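Janley-2 operators switch to backup reaction wheel after pointing fault

Tuesday, April 1, 2025

The Janley-2 land imaging satellite has returned to limited service after controllers at the Ekham ground station moved attitude control onto its spare reaction wheel. Imaging had been suspended for 38 hours.

The fault appeared on orbit 2387, shortly after the spacecraft left eclipse. Friction torque on the third wheel rose above its alarm limit, pointing error grew past the value allowed for imaging, and the onboard software put the satellite into sun-pointing safe mode. Battery charge and thermal readings stayed within limits throughout, and contact with the ground was not lost.
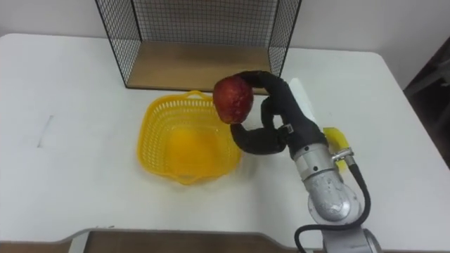 The wheel could still be spun, according to Clurnitz, but keeping it in the control loop would have meant accepting pointing jitter at a level that blurs the narrow-swath camera. Clurnitz supplied the wheel assembly and has asked for the full bearing temperature record going back to commissioning.

Janley-2 carries four wheels in a pyramid arrangement, and any three are enough for full three-axis control. The fourth had been kept at low speed as a warm spare. Controllers uploaded a revised steering matrix in two parts, ran the new wheel set through a series of small slews, and then checked the result against both star trackers. Residual pointing error was inside the imaging requirement on the second pass.

Momentum will now be unloaded with the magnetic torquers six times a day, up from four. The change uses no propellant but takes up time that would otherwise go to imaging, mostly over open ocean.
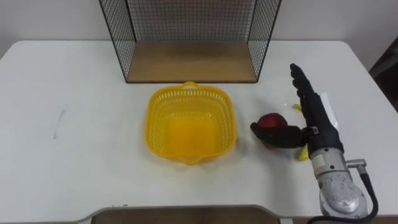

Users of the data should expect gaps in the coastal series, Joshi said in reply to questions, and scenes acquired in the last hours before the safe mode entry will be reprocessed before release. Joshi runs the archive under contract and has marked the affected products with a quality flag. Files already downloaded do not carry the flag and should be replaced when the new versions are posted.

The narrow-swath camera is back in operation. The wide-swath instrument remains off while its alignment to the spacecraft body is measured again, using fixed ground targets under clear sky.
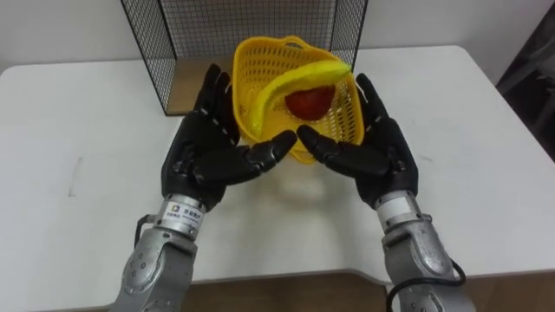
With the spare in use, the satellite has no further wheel redundancy. A second failure would leave it with two wheels and the torquers, a mode that has been simulated at Ekham but not flown. Flight software to support that mode is in test and is due for upload in June.

The faulty wheel has been powered down. A short spin test is planned once the bearing data have been reviewed.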